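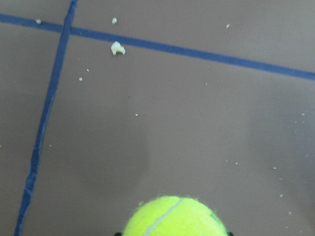
Tudel

Posted 2018-09-05 by the Tudel maintainer

We use cookies to remember your settings. Carry on browsing and we'll take that as a yes.

Tudel is my tennis ball set, put together at the Hurnthorpe shared workshop over more evenings than I'd like to add up. It's 618 short runs of two arms picking balls up and putting them into and taking them out of a ball can, with pictures from the wrist and from a camera that stays put. Of those, 363 are ones I'd call good. The rest are in there too, flagged, so please don't delete them before you've had a look (some of the misses are the most useful bits!).

What's in the download

There's a folder per run, and inside it the wrist pictures, the fixed pictures and a plain text log of the joint angles. The log is written by Panditz, my little recorder script, which is in the tools folder and needs Python 3. It's not pretty but it doesn't drop lines any more. If you had the copy from last December, chuck it and get this one, the old logs had the two arms swapped in the header. 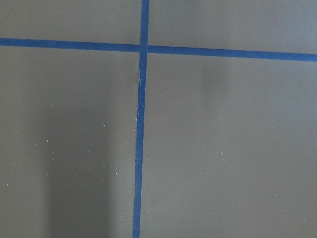 Lining the wrist pictures up with the fixed ones is the job that ate most of my summer. I wanted to do it without printed markers, so Unnithan (the alignment script, same tools folder) looks for blue tape lines and works out where the wrist is from the places they cross. It's quite happy with a clean crossing. What it doesn't like is a join in the tape, and there's one just below the crossing, where the edge is a bit torn and steps sideways, and it will sometimes take that for a corner. Set join_skip to 4 and it mostly behaves. White specks on the surface can upset it as well, so there's a despeckle option, off by default as it's slow.

Running it

Unpack everything into one folder, then run panditz check first. That only reads the logs and moans about gaps. After that, unnithan align, and go and make a cup of tea.

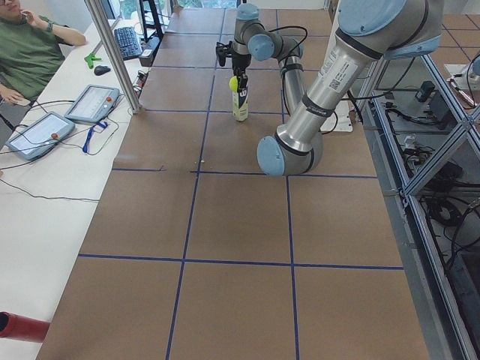

Fixed view: one arm's gripper at the top of the can, the second arm nearer the camera.

Things I know are wrong

Shadows move about between runs and I haven't tried to correct for them. The ball's seam ends up any old way round, so if you care about that you'll have to label it yourself. Clocks on the two cameras drift apart in the longer runs, and Panditz writes both times so you can sort it out your end.

Use it for whatever you like, and if you fix the tape join thing please send me the patch!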